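4. Fitting the motor connectors

This section covers soldering the bullet connectors to the Rudbridge speed controller and to the motor leads. The battery lead is covered in section 5.

CAUTION: Disconnect the battery before starting. Do not reconnect it until step 8 is complete.

1. Cut each motor lead to length and strip 2 mm less insulation than the depth of the connector cup.

2. Slide a piece of heat-shrink over each lead and push it well back from the end.

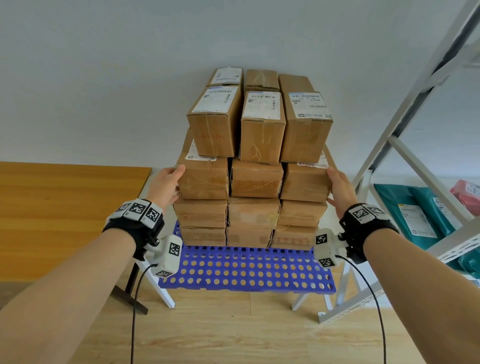
Fig. 4.1 Stacked cartons, held at both sides.

3. Twist the strands and tin them. The solder should soak right through to the middle of the lead.

4. Stand the connector upright in the Fovov soldering block, cup facing up. Do not hold it in pliers – the jaws draw off too much heat.

5. Heat the outside of the cup and feed in solder until it is half full. Keep the iron in place, lower the tinned lead into the cup and hold it still until the solder sets.

Note: Use 14 AWG silicone wire for any extension. Thinner wire will overheat on long climbs.

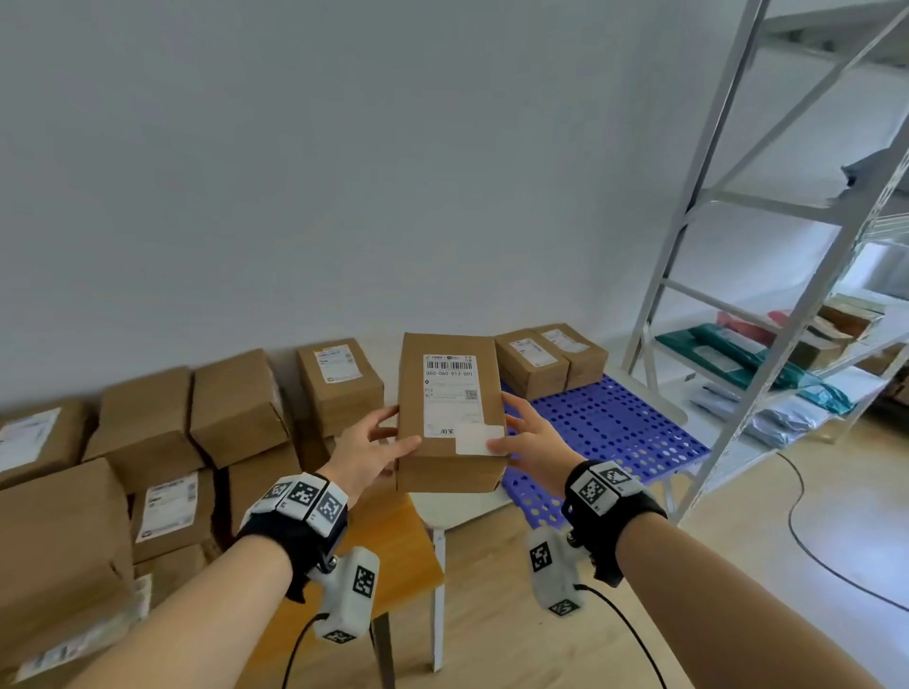
Can I use the small iron from the Fanura tool kit?
The small iron is meant for signal wires only and will leave a dull, weak joint on the motor leads. Use a mains iron of 60 W or more with a wide chisel tip.

6. Let the joint cool, then pull firmly on the lead. If it moves, reheat the cup and repeat step 5.

7. Slide the heat-shrink over the connector and shrink it. On the controller side, the sleeve must cover the female connector to its tip.

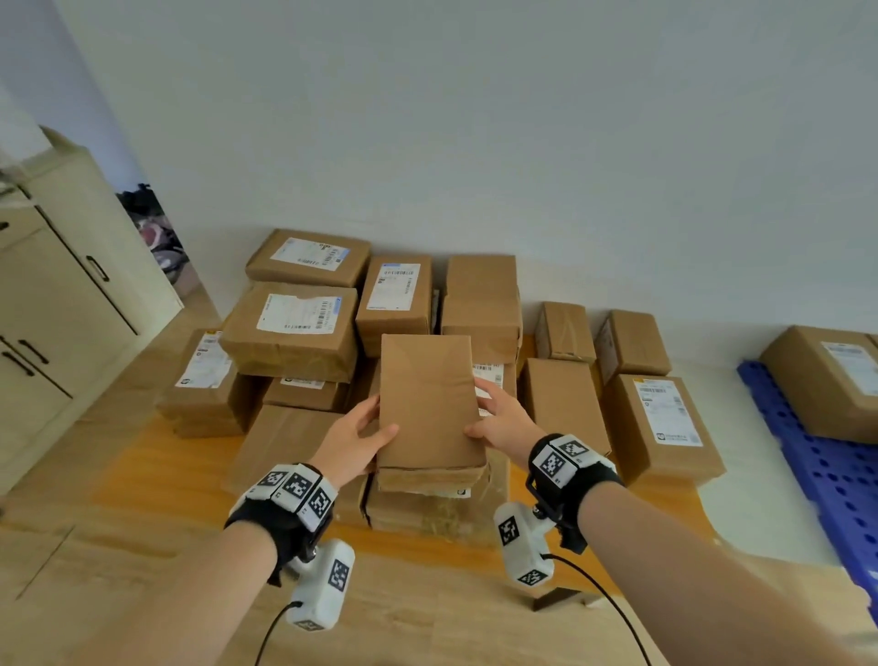
Fig. 4.2 Lifting a package from the stack.

8. Set a multimeter to continuity and test between the positive and negative battery leads. A steady tone means a short. Find and clear it before going further.

CAUTION: A connector that has sparked may be pitted inside. Replace both halves.

9. Plug the three motor leads into the controller. The order does not matter at this stage.

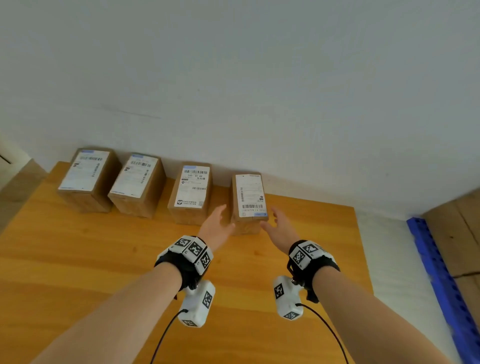

10. Connect the battery and open the throttle slightly. If the motor turns the wrong way, disconnect the battery and swap any 2 of the three motor leads.

Boards fitted with the Kristiansen sensored motor also have a five-pin sensor cable. On these, do not swap motor leads. Change the direction in the controller menu instead.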